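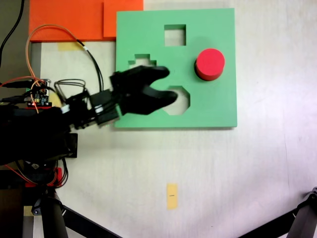

Wer Robotern etwas beibringen will, sollte es ihnen mit der Hand zeigen

Ich habe lange geglaubt, Roboter seien etwas für Leute, die gern Formeln an Tafeln schreiben. Dann saß ich an einem Dienstag bei Wahyudi Gunawan in der Werkstatt, hatte den kleinen Führungsarm in der Hand, und einen halben Meter weiter machte der zweite Arm alles mit. Jedes Zögern, jedes Zittern! Nach 2 Stunden hatte ich einen steifen Nacken und wollte nicht nach Hause.

Seitdem streite ich mich mit meinem alten Kollegen Kenji Marchetti. Er hält das Vormachen für eine Notlösung: zu langsam, zu ungenau, zu sehr von der Tagesform abhängig. Man solle lieber in der Simulation üben lassen, da koste ein Fehlversuch nichts. Das stimmt ja auch, und für manche Aufgaben würde ich es genauso machen. Aber Schaumstoff gibt nach, er klemmt, er rutscht ein Stück mit, wenn man ihn am Rand erwischt. Das muss einem in der Simulation erst mal jemand sauber nachbauen. Am Tisch bekommt man es geschenkt.

Für unser Projekt Penda haben wir bisher 137 Durchgänge aufgenommen, immer mit Formen zum Einstecken, wie man sie aus dem Kinderzimmer kennt. Und was man dabei über die eigenen Hände lernt! Ich drehe einen Klotz immer erst kurz vor dem Loch, Wahyudi schon beim Anheben. Mir war das mein Leben lang nicht aufgefallen. Als wir beides durcheinander aufnahmen, wurde das trainierte Modell unentschlossen und blieb gern auf halbem Weg hängen. Also haben wir uns geeinigt (auf seine Art, zugegeben) und noch einmal angefangen.

Mein Rat an alle, die im Juli in Dedton beim offenen Werkstatttag vorbeikommen: Nehmt auch die verpatzten Griffe auf, bei denen ihr nachfassen müsst. Wer nur die glatten Durchgänge behält, bekommt einen Roboter, der nach dem ersten Wackler ratlos ist. Kenji nennt das Datenmüll. Ich finde, es ist das Beste an der ganzen Sammlung, denn im Nachfassen steckt das meiste Können.

Fernsteuern kann jeder in einer Viertelstunde lernen. Meine Nachbarin hat es geschafft, ein Zwölfjähriger noch schneller, und beide wollten sofort noch eine Runde. Kenji kommt nächste Woche auch. Er darf mit dem Achteck anfangen.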